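Home Forums Shop Talk Members Search

Thread: arms on the kitting tables – whats it done to your shift?
Started by dockside_ray, 24 May 2021

dockside_ray
We pack grocery kits, 3000 a week when its busy. Company put arms on the kitting tables in February. Job now is mostly standing there fixing what they drop and refilling. No layoffs so far, but two people moved to nights and didn't ask for it. Anybody else going thru this?

mkehoe
Same at Phelan where I work. Wrists feel better, I'll say that much. Used to go home with ice packs. Brain is mush by lunch tho.

TapeGunTina
Wrists feel better till they cut your hours. Ask what the plan is for year two. Get it on paper.

mkehoe
Tina they didn't cut anybody's hours here. Not everything is a scam.

TapeGunTina
Yet. My last place said the same thing, Tramix line, 3 of us on it and then one.

Sinéad Moriarty
Shift lead here, so throw rocks if you want. We've got arms on mixed items, bread and produce. Boxes were easy, soft stuff is slow. What changed for my people is the pace – you used to set your own, now you wait on it, then rush, then wait. Most of the complaints I get are about that, not the work itself. I got us a rotation, 2 hours on the arm then off to labels or receiving. Had to fight for it.

dockside_ray
Rotation would help alot. We get stuck on one table all day. How's yours do on odd shapes? Ours hates anything round.

Sinéad Moriarty
Depends on the item. Table from our side:

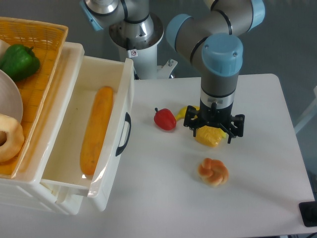

Gripper over the yellow piece, banana behind it. Roll and red pepper still on the table, baguette in the drawer.

oldforks
That's a lot of machine for a banana. My daughter could clear that table before I got my gloves on.

mkehoe
She gonna do it for ten hours?

oldforks
No and neither should you. Pay people more and give them chairs.

TapeGunTina
^ this. Also who gets the raise for babysitting it? We got a Zillomura cert, two days of class, zero dollars.

Sinéad Moriarty
Fair. Ours got a bump but only after they rewrote the job title. Ray, ask for the title change first, then the money. Don't do it the other way round.

dockside_ray
ok didn't know that. Meeting is after lunch, will ask about title and rotation both. Will post what they say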